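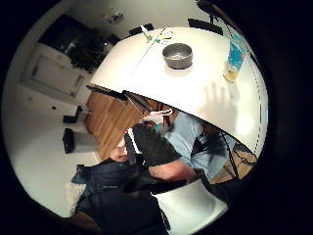
Figure 1. Wide-angle view from a hand-held gripper at a round table, with a steel bowl and a glass jar on the tabletop.

Unit 4: Collecting demonstrations by hand and by remote control

Course notes, Ueda lab section. Prepared by Ayane Murakami, with corrections from Bogdan Pietrzak.

4.1 Terms

A demonstration is one recorded performance of a task, from a defined start to a defined end. In this unit the recording consists of a video stream, a pose for each video sample, and the opening width of the gripper. A set of demonstrations of the same task is called a batch. The word "episode" in the Tilix software means the same as "demonstration" here.

Three ways of producing demonstrations are covered.

Kinesthetic teaching. The operator takes hold of the robot arm and moves it through the task while the joint controllers are in a compliant mode. Joint angles are read directly from the encoders. The operator's hands and arms often appear in the camera view and may have to be masked before training.

Teleoperation. The operator moves a leader device and the robot follows. The recorded states are robot states, so no conversion between bodies is required. The costs are delay, limited touch feedback and a slower pace of work.

Hand-held gripper. The operator carries a gripper with a camera fixed to it and performs the task directly. No robot is needed at the recording site. The pose of the gripper has to be recovered afterward, usually from the video together with inertial data.

4.2 The wide view

A fisheye lens is used on the hand-held gripper because the wrist camera may be the only camera. A narrow lens loses the target object as soon as the gripper turns away from it. In Figure 1 the bowl and the jar are both in view, along with much of the room beyond the table.

Three consequences follow for processing.

(a) Straight edges are recorded as curves. The near edge of a round table would be curved in any case, but the walls and floor in Figure 1 are bent as well. Methods that assume a pinhole camera cannot be applied to the raw video. Either undistort first, or use a fisheye model throughout.

(b) The corners carry no information. The black border around the image circle should be masked with a fixed mask, computed once per lens. Do not compute it per recording, as dark clothing or a dark screen near the border will be taken for part of it.

(c) People enter the view. Figure 1 includes a person in a light blue shirt and a black gloved hand at close range. These regions can move independently of the table. If the pose tracker takes many of its feature points from them, the estimated path will drift toward the motion of the person. Check the distribution of feature points before accepting a path.

4.3 Surfaces and lighting

A smooth white tabletop gives few feature points. Tracking then depends on objects, on the rim of the table and on the background. When the camera is brought close to the surface and the background leaves the view, the tracker may fail even though the picture looks sharp.

Shadows are a second source of error. In Figure 1 a shadow shaped like an open hand lies on the tabletop near the jar. A soft shadow rarely yields strong feature points, but a policy trained on the video can learn to depend on it. The shadow of a human hand will be missing when the robot performs the task. Vary the direction of the light between batches.

Clear glass and dull steel should be treated as separate cases. Depth sensors often return no value for glass. Brushed or dull metal is usually easier to deal with than polished metal, which reflects the room.

4.4 Filtering a batch

The practice batch supplied with this unit contains 946 recordings. After filtering, 856 remain. The 90 rejected recordings failed one or more of the checks below.

Pose lost for longer than the allowed gap.
Gripper width signal missing or constant.
Start or end of task not marked.
Path leaves the reachable space of the target arm.

The fourth check depends on the robot. A path that Lirkow's short arm cannot follow may be acceptable on a longer one, so keep the rejected files and store the reason code with each.

Speed is not used as a reason for rejection. Fast recordings are resampled at a lower rate of motion, subject to the joint limits. Kuroda's note in the reader treats the case where slowing the motion changes the result, for example in pouring.

4.5 Comparing methods

For tasks with contact, teleoperation without force feedback tends to produce long pauses just before contact. These pauses are reproduced by the trained policy. Trim them with care: a pause in which the gripper is closing is part of the task.

Kinesthetic teaching suits short tasks with one arm. Guiding two arms at once usually requires two people, and the timing between the arms becomes uneven.

4.6 Exercises for October

1. Write the fixed mask for the Ekitz lens using the calibration file. State the radius in samples and as a fraction of image height.
2. Run the tracker on the practice batch with and without masking of people. Report the drift at the end of each path.
3. Apply the four checks of 4.4 in a different order. Explain why the number of accepted recordings stays the same while the reason codes change.
4. Read the section by Kikuchi and Kamata on leader-follower delay and derive the stability condition for a constant delay.

Submit code and a written report together. Reports without the calibration file version will be returned unmarked.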